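What changed on our packing floor, and what did not

I promised some of you that I would write about the robots at my work, and then I did not do it for the whole summer. Now it is September, the evenings are shorter, and I have less excuse. I should say at the start that I am not an engineer. I have worked in the returns department of a mail order warehouse in Fodbridge for eight years, and before that I packed glass in a different country. My English is from school and from the night shift, so please be patient with both.

Returns is the part of the business which customers do not think about. You order a thing, you do not like it, you put it back in some box, not always the right one, and it comes to us. We open it, we look at it, and we decide. It can go back to the shelf, or to the discount shop, or to the charity pallet, or to the skip. In a normal week this is quiet work. After Christmas it is a flood.

When I started, one person did everything with one parcel. You cut the tape, took the thing out, found the number, checked it against the paper, cleaned it if it was needed, and walked it to the correct cage. I walked so much that I bought two pairs of shoes every year. The walking was hard for the older colleagues, but I will say something strange, I liked it. When you walk to the cage you meet somebody at the cage. I learned most of my English there, in pieces of 30 seconds.

Last year the company told us in a meeting that the sorting would be automated. The manager for our hall, Aisling Geraghty, read it from a paper, and I think she had been told to read it exactly. The word "redundant" was not on the paper, but it was the only word anybody heard. My friend Khanyisile Mofokeng asked the question directly: how many of us will be here when it is finished? Aisling said she did not know, and that she would not pretend to know. I respected this. Some others were angry about it, and I understand them also, as they have rent to pay.

What came first was the conveyor, and I would like to write about the conveyor before the robots, because it changed more. It is only a belt. It comes from the unloading doors and passes all of the desks, and it brings you the parcels and takes away the things you have checked. After it was running there was no reason to walk. The first two weeks everybody was happy, and my feet were very happy. Then people began to have pain in the neck and in the shoulder, on the side which is nearer to the belt. I had it too. We asked for the desks to be turned, and this took four months to be decided and one morning to be done.

The belt also changed the speed. Before, a slow parcel was my own slow parcel. If there was a coffee machine with all its small parts in separate bags, I could sit with it and count them. With the belt, the next thing is already arriving, and you feel it on your back even when there is no light blinking and no supervisor coming. The company said there was no target for each person, and I believe it was true on paper. But there was a screen, and it showed a number for each line, and a line is only four desks. It is not difficult mathematics.

Precious Sithole was the one who did something about the screen. She is our safety representative, and she wrote down for a month every time that somebody cut a finger. She did not give any speech with it. She put the sheet next to a print of the line numbers and asked for both to be read together. Afterwards the screen was turned to show the whole hall, one number for all, and it is still like this today.

Now the robots. They are for the step after the desk, when the checked things must go from mixed bins to the right place. This was always the work that we gave to new people, as you cannot do much damage with it, and you learn the stock. You take one thing from the bin, you scan it, you put it down. All day. I did it for my first winter and I remember that I dreamed about it.

For a person it is boring work and for a machine it is a very difficult one, and this was the biggest surprise for me. I had in my head the robots from car factories, where the same door comes every time in the same position. In returns there is no same door. There is a bottle next to a sponge next to some toy, lying how they fell. My niece asked me why they did not buy a robot which can simply see what is there. I told her that they have cameras, but seeing that a thing is there and knowing how to hold it are two skills. A child of two years has only the first one as well. 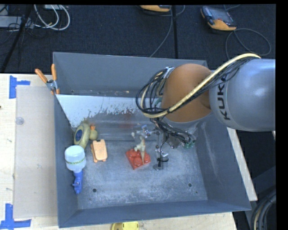
I was asked if I wanted to be trained as a cell attendant, that is the name of the new job. Five of us said yes. The course was 17 hours, spread over many afternoons, and the trainer was Fatima Ngcobo, who came from the Ekville site where they had the robots before us. She was strict, and very good. On the first Friday she made each of us press the emergency stop while the arm was moving, again and again, until we did not think about being polite to the machine. She told us that people lose time because they feel guilty to stop it. I recognised myself immediately.

So my day is now like this. I look after a group of cells, and when an arm cannot decide, or has tried the same thing too many times, it stops and asks for a person. I go there, I make the cell safe, I open the gate, and I look. Mostly it is a soft thing, or a shiny thing, or something transparent, or two things which hold each other. I move it, I close the gate, I confirm. Then I write a short note with a code for the reason. In the beginning I wrote long notes, almost letters. Fatima told me kindly that they were only reading the code, but she would read the letters herself if I wanted to send them.

I walk again! Not so far as before, but I am walking, and my shoulder is better. This I did not expect.

I am paid a little more, and I must be fair and write that it is not much more. I also have more responsibility than my grade says, and Precious is working on this with the union. When an arm drops something breakable, the question always comes to the attendant first. The arm does not have to fill in a form.

And how many of us are left? I know you want to ask. Before the belt there were about 200 people in our hall at the highest time of the year. Nobody with a permanent contract was sent home. But the agency people, who came every winter, were mostly not called last winter, and they were not at any meeting where a paper was read. Some of them had come for many seasons. One man used to bring us pickled peppers in a jar, and I do not even know his family name, so I could not find him to say something. When the company writes that no jobs were lost, it is correct in the way they count. I do not count in this way.

The other thing which is missing is the easy job. There was always a place where a new person, or a person coming back after an operation, or a person with very little of the language, could begin. The bins were this place. You could be silent there for three weeks and just look how things go. Khanyisile started there, and me also. Now the new people must start at a desk, where you have to read the customer's complaint and make a decision on the first day. We had two young women who left before lunch. I am sure they were clever enough. They only needed a few quiet weeks at the beginning, and the arms are now doing the quiet weeks.

I said this to Aisling and she asked me to write it in an email, so I did, and it needed my whole Sunday evening and a dictionary. From it came a small thing: new starters now spend their first days with an attendant before they go to a desk. They walk with me, they see the stock, they see what gets stuck and why. It is not the same, but I think it is useful, and I enjoy the company.

People from outside ask me if I hate the robots or if I like them. I have no feeling for them, or maybe I have a small one for the arm at the far end, which stops more often than the others and gives me most of my steps. My feelings are about the decisions. Who was asked, who was told, how long it took to turn a desk. The same arm could stand in a good workplace or in a bad one.

Next month they want to try a night shift with only two attendants for the whole hall. I have said that two is too few, as one of them must also eat. We will see what they answer. I will write about it here when I know, and this time I will try not to wait until the summer is over.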